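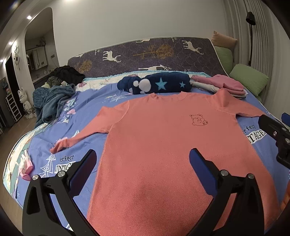
Long-sleeved knit top, laid flat.

Garkard Textile Reuse reminds households that the April collection accepts clean clothing and bedding. Over 1185 bags were received last year.

Lay each top flat, smooth the sleeves, then fold. Stack folded pieces by size and keep blankets separate.

Bags may be left at the Katumau counter until 2 p.m. The limit is 16 per household.

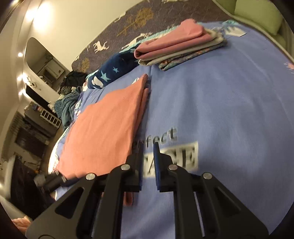

Should buttons and zippers be closed before folding?
Please close them. Open zippers can snag knit fabric inside the bag.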